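Learning to sleep in a quiet house

Saturday, March 9, 2019

So we've been in the new place for a whole month now and I am finally sleeping past 5 a.m., which feels like something worth writing down!

For anyone just catching up, I lived for 11 years in an apartment over a bus stop. The 610 pulled up under my bedroom window all night long, doors hissing, that recorded voice announcing the stop, and I slept like a log through all of it. Then in February we moved out to Osagie (end of the road, one streetlight, a lot of frogs apparently, though I haven't met them yet) and I couldn't sleep at all. I'd lie there listening to nothing. Then the fridge would click on downstairs and I'd be sitting straight up in bed with my heart going.

My first idea was to be tired. I walked every evening, down to the feed store and back, and I came home tired and then lay awake tired. I also gave up coffee after lunch, and I'm sorry to report that one probably helped. I miss my three o'clock cup terribly.

Then I tried the radio, very low, but I kept getting interested in it. There was a long program one night about the price of onions and I stayed up for the whole thing.
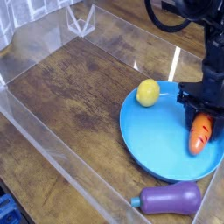 My friend Corinne Halvorsen moved out of the city a few years before us, and when I called her to complain she laughed at me for a good long while. She said it took her most of a spring. Her advice was to open the window a crack, even in the cold, so the house noises weren't the only thing to listen to. I thought that was nuts (it was 10 degrees out!) but I put on socks and an extra quilt and gave it a try.

And you know, it did help. There's wind in the big tree by the driveway, and a dog way off somewhere who has opinions until roughly midnight, and a freight train that I now sort of wait for. It isn't the bus but it'll do.

The other thing was moving the bed. We'd stuck it against the wall that has the pipes in it, so every time anybody ran a tap I heard the whole story. It took the two of us most of a Sunday afternoon and one scratched floorboard, and now my head is by the window and the pipes can do what they like.

Last night I slept 7 hours straight. My husband says I snored. I've decided not to believe him.

Next up is the bathroom door, which won't stay shut unless you lift it a little and push with your hip. If you've got a fix for that, leave me a comment, and please keep it to things a person can do with one screwdriver.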